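Workshop notebook, August, Monday, kettle on

Right, I promised Rosalind I would write this up properly while it was still fresh, so here goes, and apologies to anyone who only wanted the short version (the short version is at the bottom of the page, or near it).

The job was to put the spam check on the booking form for the Vevier site. The old form had nothing on it at all beyond the usual "please fill in this box" nagging, and over one weekend it took in 300 messages, of which 4 were from people who wanted to book something. Poor Lahcen had been going through them by hand every morning before the rest of us were in, which is very good of him but no way to run an inbox.

I started with the Darix plugin as that's what we already have on the Thibodeaux site, and I know my way round it. Installed it on the test copy first, not the live one (I have learned that lesson, see the page with the tea stain). It went in without complaint. Then Settings, then Forms, then Protection, and there are two boxes there for the keys, one called Site and one called Secret. The Site one ends up in the page where anybody can read it, and the Secret one stays on the server. I pasted them in the wrong way round, naturally, and spent a good part of the morning wondering why every single message came back as "could not be verified". The plugin doesn't tell you they're swapped. It just sulks.

Once they were the right way round the form let me through, and then wouldn't let Lahcen through, sitting at the next desk on the same network. That one took longer. We cleared his browser, we tried another browser, we tried his phone. His phone was fine! So we went looking at what was different and found that the page he was getting was an old one, saved by the Zenero cache, with the old form still in it and no key at all. I'd been logged in as admin, and admins skip the cache, so I was seeing the new page all along and feeling very pleased with myself.

What to do about it, for whoever does the next one: open the cache settings, find the list headed "never cache these pages", add the booking page and the contact page, save, and then press Clear All. Saving alone leaves the old copies sitting there until they run out, and ours were set to last 24 hours.
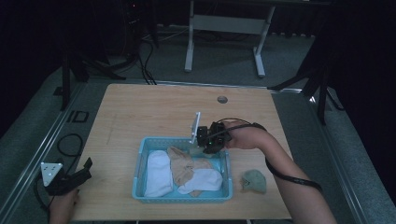
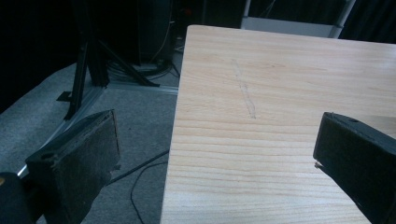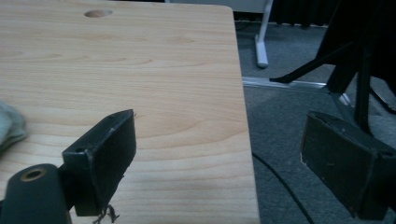 First one: socks and a stocking in the blue basket. The other two: pale wood, with the pencil line and then the drilled hole.

After lunch, on to the score. The checker gives every visitor a mark and you choose the point at which the form turns them away. Darix comes set rather strict, and in my test it turned away Rosalind, who was filling it in very fast with everything autofilled by her browser. I suppose from the form's point of view she does look like a machine. I moved the slider down one notch and she got in on the next go. I then sent 20 test messages myself with a mixture of sensible and silly content, and they all arrived, the silly ones in the held folder where I'd hoped they would go and one sensible one in there with them (it had two web addresses in it, so I can see why).

I did wonder about turning on the picture puzzle as well, the one where you hunt for bicycles. Lahcen is against it and I think he's right. A fair few of the Vevier customers are booking on small phones, and my own mother gave up on one of those puzzles only last month and rang the shop instead. We'll leave it off and see how the inbox looks.

Things still to do. The confirmation email goes out from the server's own address and lands in junk for at least one of us, so that needs a proper sender set up. The error message when the check fails says "Token invalid", and I'd like it to say something a normal person could act on, such as "Please reload the page and try again". And the keys need to go in the shared password store, under the Vevier heading, and not on the yellow sticky note where they are living at present. Rosalind has the login for that and will do it when she's back at her desk.

Short version, as promised: keys the right way round, booking and contact pages out of the cache, Clear All, slider down one notch, test while logged out.

Live site goes over tomorrow morning if Lahcen is happy with the test copy. I've left the old form switched off but not deleted, just in case, with the settings written on the inside back cover of this book.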